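The Small Kitchen in the Corner

By Bram Dierckx

The play kitchen used to be a bright plastic box with a molded sink and a phone stuck to the side. It lived in the basement or on the porch, and when the children outgrew it, it went out with the trash. The ones sold now are built to stand in the living room, and parents shop for them much the way they shop for a sofa.

Getard, a furniture store in downtown Prurnell, put its first play kitchen on the floor in October 2000. It sold three that winter. Last year it sold 879, more than it sold dining tables. The manager, Clara Wendt, moved them from the back wall to the front window and has left them there.

"People used to ask me how long it would last," she says. "Now they ask me if it comes in the same white as their cabinets."

The change is mostly a matter of finish. Buyers want the toy to match the house, so the toy makers have followed the kitchen trade, a few years behind. Dark counters came and went. Open shelving arrived and stayed.

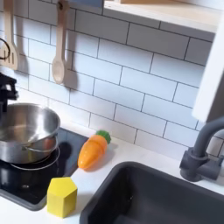 Tile is the part that sells a play kitchen today, according to the people who make them. Clastetti, a workshop with 16 employees on the edge of town, spends more time on the wall behind the counter than on the oven door. Subway tile in white with dark gray grout is the look most parents already know from their own homes, and it gives a rail of wooden utensils something plain to hang against. A slotted spatula and a spoon are enough. Children take them down all day long, and a rail at their height means the spoons have a chance of going back up.

Food is another matter. Joo, a preschool two streets from Getard, keeps its play food in a low bin and sorts it every Friday afternoon. Plastic vegetables that come apart for cutting are the favorites, and the halves are the first things to go missing. The teachers no longer try to keep the building blocks out of the kitchen either. A block can be cheese in the morning and a stick of butter after lunch.

Wendt gives buyers the same advice she gave in the early days. Measure the wall first. Check that the counter comes up to the child's waist, and leave room for two children to stand side by side. Spend less on accessories – a metal bowl from the real kitchen works as well as a toy one, and it can go in the dishwasher.

Used play kitchens turn up in the store's resale corner most weekends. They seldom stay there past Monday.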